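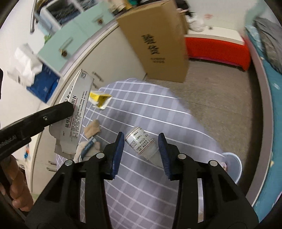
Ticket 123: Refill reminders sent at the wrong hour
Product: Pikon medication reminder service
Site: Brultham outpatient pharmacy
Priority: Medium
Status: Resolved, under observation
Opened: March 7, 2021

Summary of the problem
The pharmacy reports that patients enrolled in the evening reminder group received their text messages in the early morning. Up to 19 patients were affected. Daytime reminders were delivered as scheduled. The pharmacy has asked that evening messages be suspended until the fault is found.

Initial response
Evening messages were suspended at the request of the site. The pharmacy was advised to call affected patients and confirm that no dose had been taken early. The site was also asked to supply an export of the reminder table and the name of the message carrier in use. The carrier was confirmed as Astevar.

Troubleshooting log

Entry 1. The export was received and reviewed. All evening entries carry the correct hour but are missing the AM/PM marker. Daytime entries are complete.

Entry 2. A test reminder was created by hand in the Pikon console for 9:00 PM. It was delivered at the correct time. The carrier was ruled out as the source.

Entry 3. The site confirmed that the evening group had been loaded from a spreadsheet prepared with the Väisänen import tool. The daytime group was entered by hand when the service was set up in September.

Entry 4. The same spreadsheet was loaded into a test account. The fault was reproduced. When the time column is formatted as text, the import tool drops the marker and the service reads the hour as morning.

Cause
Incorrect handling of text-formatted times during import. The 12-hour setting must be selected before the file is loaded. It was not selected at this site.

Correction
The evening group was deleted and loaded again with the 12-hour setting selected. Three test messages were sent and all were delivered at the expected time. Evening messages were then restored.

Instructions to the site
Check the preview screen after every import and compare the times against the source file. Do not edit reminder times while an import is running. New questions on this matter should be added to this ticket.

Remaining items
A request for a warning message on the import screen has been forwarded to the product group. No release date has been set.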